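Faveo five-finger hand kit - worth it for soft objects?

carpet_bench
Posted December 6, 2024

We've had the Faveo hands on trial since August and I have to decide whether to keep them. Most of the work is tabletop: pick up something soft, hold it with one hand or two, put it back.
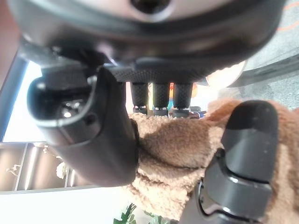 Plush is where I expected trouble, and I'd call the grip good. The knurled tips hold pile well. Wrist camera view is decent, though the palm housing takes up a lot of it.

tmoreno65
What are you running them over? I had the Clikico pair on a plain bench and they were fine until I switched to glass.

carpet_bench
Glass. Round top, carpet under it, cloth and tray on it.

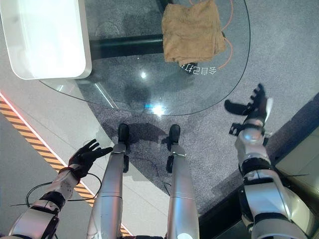 Head camera view, both hands open, cloth still on the table.

tmoreno65
Then you have my problem. Reflections ruined my depth data. I'd send the kit back and spend the money on a better head camera.

Ashraful Mollah
Disagree. That's a sensing issue and it would follow you to any hand. I fitted 4 of these for a shop in Bamberg and grip was never the complaint. The wrist brackets were - check the screws every 90 hours or so. Do you do two-handed holds?

carpet_bench
Yes, with the furry one.
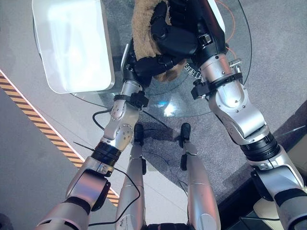 I set closing force at 65 percent on both sides for those. The right hand needs more clearance than I'd like, with the bracket sticking out where it does.

najjar_fan
Najjar sells a slimmer bracket. It costs too much for what it is.

Ashraful Mollah
It's fair for the price. Mine have been on for 2 years.

carpet_bench
Might try one. Next up is sorting out the tray and the cloth.

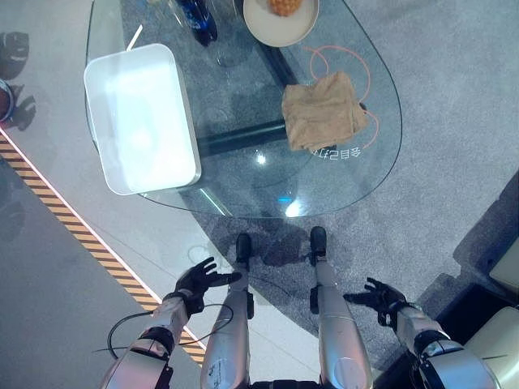 Reply 9

tmoreno65
Still say put a mat over the glass first. Then decide about the hands.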